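Housekeeping Practice 1: Surfaces and Small Spills
Unit 3 Handout: Dry Spills on Tables and Counters
Instructor: Huia Lowther
Drumwood Training Kitchen

Read this before the practical. Bring it with you, since the step numbers are used on the check sheet.

What counts as a dry spill

Beans, rice, lentils, sugar, coffee grounds, crumbs and dry pet food are all dry spills. Flour and powdered cleaner are handled in Unit 4 because they go into the air when brushed. Anything sticky or damp is Unit 5. If a dry spill lands in a wet patch, treat the whole thing as wet.

Tools

Each station has a hand brush and a dustpan. The table brushes and pans are kept apart from the floor sets and hang on the left side of the supply closet. Do not swap them. A brush that has touched the floor goes to the floor side for good.

Look at the front rim of the pan before you start. A soft rim bends a little and closes the gap between pan and table. If the rim is torn or has a hard crumb stuck under it, the pan will rock and small items will slide below it. Wipe the rim with a dry cloth. Replace the pan if the rim is split.

Check the bristles too. Bent bristles on one side are fine if you turn the brush around. Bristles that shed are not.

Working a small pile

Most of the trouble with beans is that they roll. A quick stroke sends them past the pan and onto the floor, and then you have two jobs. Use short strokes and keep the tips of the bristles on the table through the whole stroke. Lifting at the end is what flicks them.

Hold the pan in your weaker hand and the brush in the other. Set the pan down first, flat, with the rim toward the pile. Then bring the brush in from the far side. The pile should always be between the two.

Dark red beans on a white top are what we use for the first round. They show up well, and a missed one is easy to find.
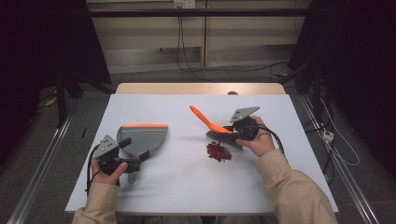
Steps for the practical

1. Move cups, papers and anything else loose away from the spill.

2. Gather the strays first. Brush from the outside toward the middle until you have one pile.

3. Lay the pan flat with the rim against the table. Press lightly. Too much pressure folds the rim under.

4. Sweep the pile in with short strokes. Three or four small ones are better than one big one.

5. Pull the pan back an inch and look at the line where the rim was. Sweep again if anything is left there.

6. Tip the pan back so the load slides away from the rim, then carry it level to the bin.

7. Tap the brush over the bin. Check the floor on both sides of the table.

8. Wipe the table with a damp cloth and dry it.

Common mistakes

Chasing single beans with the brush. Pick up the last one or two by hand.

Holding the pan at a slant. The rim lifts at one corner and the beans go under it.

Sweeping toward yourself. They end up in your lap or down your sleeve.

Putting spilled food back in the jar. It goes in the bin, even from a clean table.

Practical and check sheet

The practical is on June 29, 2021. You will do the beans first and then rice on the same table. There is no time limit, but the table and floor must both be clear when you call for a check. Vaughan Brunton will sign the sheets. Anyone who misses it can make it up in July.

Before the practical, read the Unit 4 pages on powders and write down two differences in how the brush is used.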